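4.3 Working alongside the Murkach picking station

Read this section before your first shift at the station. It replaces the hand-sorting instructions for benches 1 to 13. Questions go to Korkor Alhassan (shift lead) or Naa Laryea (maintenance).

What changes for you

You no longer lift blocks out of the bin one at a time. Your job is to load the bin, watch the run and deal with the picks the arm reports as missed. Breaks stay as they were. Sorting targets no longer apply to individual staff — the station log is used for the arm only.

Starting a run

1. Check that the clamps holding the bin to the table are tight.
2. Check the bin against the blue tape on the tabletop. If it has moved, do not push it back yourself. Call maintenance.
3. Tip the blocks in loosely. They may overlap and lie at any angle.
4. Step back behind the floor line and press START.
5. Enter your initials and the batch number on the panel.

CAUTION: Keep hands, sleeves and lanyards out of the bin while the arm is enabled, even if it is standing still.
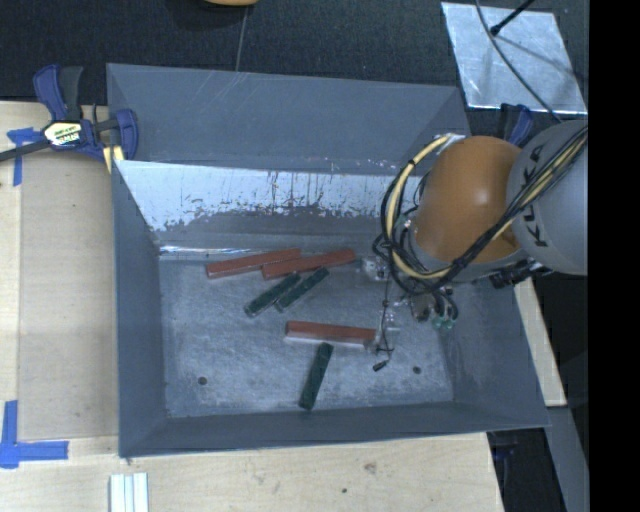

Figure 4-2. Arm over the bin, with red-brown and green blocks on the bin floor.

Clearing a missed pick

1. Wait for message 954 on the panel.
2. Press HOLD, then open the guard switch.
3. Turn or separate the block by hand. Leave the others where they are.
4. Close the guard switch, step back and press RESUME.

Note: Message 2288 is a cable fault. Leave the arm on HOLD and ring extension 62.

Do not wipe down the metal panel on the back wall during a run. Cleaning is covered in 4.5.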